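The Price of a Famous Photograph

Most people who love old film stills and backstage portraits have never had to ask who owns them. The pictures turn up in books, on the walls of restaurants, and on the covers of reissued albums, and they seem to belong to everyone. In law they belong to someone quite specific, and in the past year that someone has more and more often been a company that bought the rights long after the picture was made.

The announcement last May that the Ellach archive had passed to Omorar was treated by the trade press as good news. In one sense it was. The archive holds more than 500 rolls of set photography, much of it never printed, and the previous owners had neither the money nor the staff to look after it. Negatives were stored in conditions that no museum would accept. Omorar has promised cold storage, a full catalog, and scans of every roll within 30 months. We have no reason to doubt that it will keep its word on all of this.
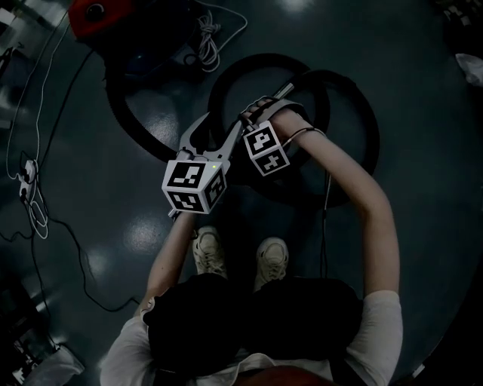 Our concern is with access. Under the old arrangement, a scholar writing a book on a forgotten musical could request a print, pay a modest handling charge, and reproduce the image in a small edition without further negotiation. The new terms make no distinction between a university press and an advertising agency. Both are quoted by the size of the image and the length of the license, and both must renew when the license ends. A historian who wants 39 stills in a monograph is now being asked to find a sum larger than most academic publishers spend on an entire title.

The effect is already visible in what gets written. Authors drop chapters on the films they cannot illustrate. They turn to the same handful of studio publicity shots, which are cheap or free, and the public record of how pictures were made grows narrower as a result. The candid work suffers most. A star laughing with an electrician between takes tells us more about a production than any posed portrait, and those are the frames that sit behind the fee.

It will be said that photographers and their heirs deserve to be paid. They do, and this publication has argued so many times. The generation that documented the great productions was often hired by the day, given no share in later sales, and left out of the credits. Yet the present system does little to repair that injustice. When an archive is sold outright, the families usually receive nothing from the licenses that follow. The fee paid by a graduate student in order to print one contact sheet does not reach the person who stood in the rain to make it.

A better model exists. The Yap collection, which is smaller but no less important, adopted a two-tier policy when it changed hands. Commercial users pay the market rate. Scholars, museums, and local film societies pay a flat charge, and a fixed share of all income — scholarly and commercial alike — goes to the photographers or their estates. The collection's owners have stated that commercial demand did not fall. Books that reproduce the pictures seem to lead picture editors back to the source.
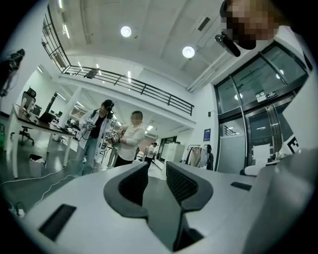 Would a lower scholarly rate simply invite commercial users to pass themselves off as researchers?

Some attempts of that kind are certain, and the Yap collection has had to deal with a few. Its rules limit the scholarly rate to printed editions and exhibitions with a named institution behind them, and each request is reviewed within 14 days. The work involved is modest and has been met from ordinary income.

Omorar has told its clients that its terms are under review. We urge it to publish a scholarly rate before the catalog is finished, so that researchers planning new work can budget for it. We would also ask Cemitz, which is understood to be seeking several private archives of theater photography, to settle the same question before any purchase is completed. Terms agreed at the time of a sale tend to last, and terms promised afterward are easily put aside.

February 2, 2025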